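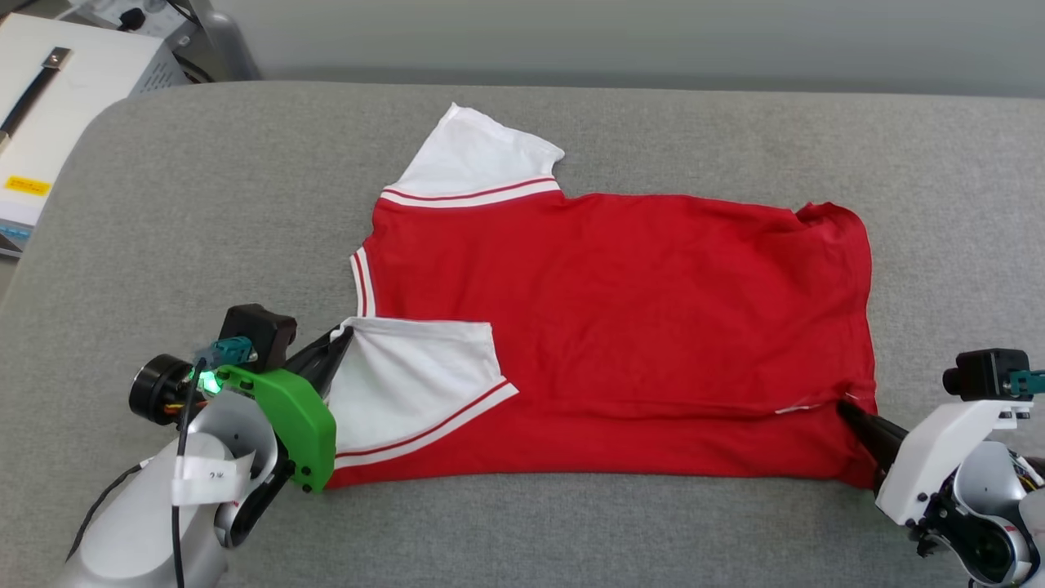 A reader wrote in after the February page to say that sleeves first is all wrong, that you fold the body in thirds and let the sleeves go wherever they like, and that life is too short for anything else. Fair enough! I tried it that way for a week and my drawer looked like a bag of laundry with a handle on it, so sleeves first it stays, at least on this page.

Folding Gallery: Shirts and Tees
Posted Tue 10 March

Welcome back to the folding pages (or hello, if you've wandered over from the Skorkness swap-and-sort group). I've been putting these up bit by bit as I work my way through the clothes side of the house, and short sleeves are up this month. I left them until after the towels on purpose, as towels are easy and I wanted a run-up.

Red tee, white sleeves
One sleeve folded in over the body, the other still sticking straight out, and the shirt lying sideways on the grey padded table. I do love a contrast sleeve for this, you can tell at a glance which bit has been done. Look at the striped band on the cuff too, it makes a nice slanted line across the red.

A few notes on this stage, seeing as it's the one I get the most mail about.

Smooth before you fold. There are still some soft creases in the red and I wouldn't lose sleep over them, but a big wrinkle trapped under a sleeve will be there when you pull the shirt out on a Saturday morning, and you'll end up ironing (or wearing it anyway, which is what I do).

Sideways is fine. I grew up folding with the neck pointing away from me and it took ages to shake the habit. On a wide table I now turn the shirt whichever way gives me the longer reach, neck to the left, hem to the right, and nothing terrible has happened yet.

Pinch the sleeve out near the edge and lay it over flat. If it bunches at the shoulder, lift it and lay it down again, don't pat it. Patting just moves the lump along.

Then the second sleeve comes in to match, the sides follow, and it's up from the hem in halves or thirds depending on your drawer. Mine are shallow so I go thirds and stand them on end like records.

About padded surfaces
I'm a convert. My own kitchen table is slippery and jersey cotton slides all over it, so for a couple of years I used an old blanket, and last winter I finally bought the Homance folding mat on sale. It has a bit of give and a bit of grip and it rolls up behind the door. A friend swears by the Stukudel board, the kind with flaps, and it does make everything the same size, but I found it too small for anything over a medium and the flaps clack. Your mileage may vary!

About trim
Striped ribbing on cuffs and necks can go wavy if you hang it wet by the sleeve, so I dry mine flat or over the rail at the waist. Red and white together always makes me nervous in the wash as well. Cold water, inside out, and a colour catcher for the first 2 or 3 goes. I learned that one on a set of pillowcases that are now a sort of salmon.

Odds and ends
The Westerberg baskets I mentioned last time are back in stock, both sizes, and a few of you have already asked. They hold nearly 200 rolled socks, according to a very patient reader who checked.

Long sleeves are next, then hoodies, and I'm dreading the hoodies. If you have a way of dealing with the hood that doesn't leave a great wad in the middle, please send it in, the comment box is at the bottom of the page and I read everything, even the people who fold in thirds first.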